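Mekdale
Home · Posts · Replies · Media · About
Last updated: June, 7:40 a.m.

I promised Henrik Petersen a thread about our river crossing, so I will try to write it down while I still remember the details. It is a water main, 284 meters, pulled under the Grutum in June. 1/

The ground was the difficult part. The survey said clay. We had clay for the first 63 meters and then gravel, and the gravel did not want to stay open. 2/

Eglė Adomaitis mixed our drilling fluid. She raised the viscosity two times before the returns looked right to her. I have learned to wait when Eglė is looking into a bucket. 3/

Please measure your background interference before you choose the frequency. We walked the whole line with the receiver, both banks, and found a bad stretch beside the pump station at Kasten. A lower band was much calmer there. 4/

Over the water we could not walk, of course. Jhun Calimlim steered that part from the pitch readings and a target depth, and he wrote every rod by hand in the log also. The tablet has the same log. He prefers his paper. 5/

We came out 345 millimeters left of the stake. Ida Buschmann from the client measured it herself and accepted it. I had hoped for less. 6/

Reaming took longer than drilling. We made three passes, and between the second and the third we changed the cutters, which were worn more on one side. I still do not have a good explanation for this. If somebody has seen it in mixed gravel, please write to me. 7/

Pullback was in one piece, nearly five hours without a stop. The swivel from Clullier was new to us and I have no complaint. 8/

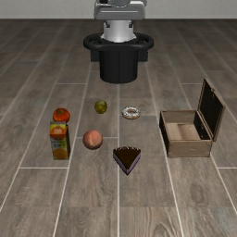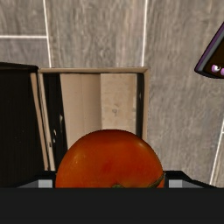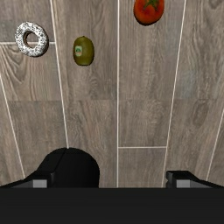
Simulated views, all with the same wood-look floor.

The next one is shorter but under a railway, so there will be more paper than pipe. Carola Wunderlich has the permit drawings and I will post again when she lets me. 9/9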